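4. Processor Removal at the Teardown Bench

Until February, technicians at the Doolan site opened every socket by hand. The arm now does the lever, the lift and the tray. Your job moves to loading, checking and clearing stops — plan on one operator for two benches. The steps apply to tower and workstation cases.

Before you start

1. Take off the side panel and lay the case flat, board facing up.
2. Remove the CPU cooler. The arm does not do this.
3. Clear cables away from the socket. Tie back any that hang over it.
4. Pick the board type on the Drekular panel and press Ready.
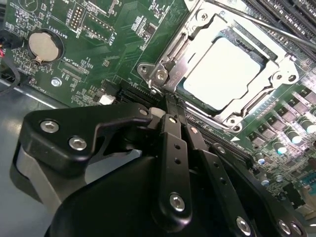 CAUTION: Keep hands outside the yellow line while the amber lamp is lit. To reach in, press Hold and wait for the lamp to go out.

Running the cycle

5. Press Start. The arm finds the socket, releases the lever and raises the load plate.
6. If the panel reads LEVER, press Hold, free the lever by hand, then press Resume. Do not force a bent load plate. Tag the case and send it to the manual bench.
7. The arm grips the processor by two opposite edges, lifts it straight up and places it in the tray.

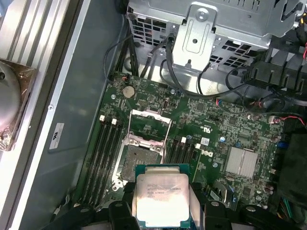
NOTE: Read the part number on the screen against the tray label before you accept it. Old paste can hide the marking. Wipe the part and scan again.

8. Change the tray at 34 parts. The bench will not start a new cycle with a full tray.

What changes on your shift

Manual removal remains a trained skill. Each operator spends one hour a week at the manual bench. Stops are logged by bench, with no operator name.

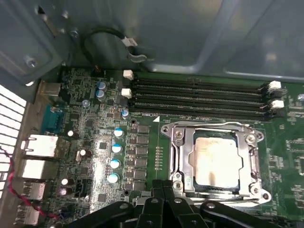 Gripper pads are checked every 900 cycles and replaced at 4,000. Report slipping or marks on the pads sooner — call Hrvoje Angelovski, extension 116.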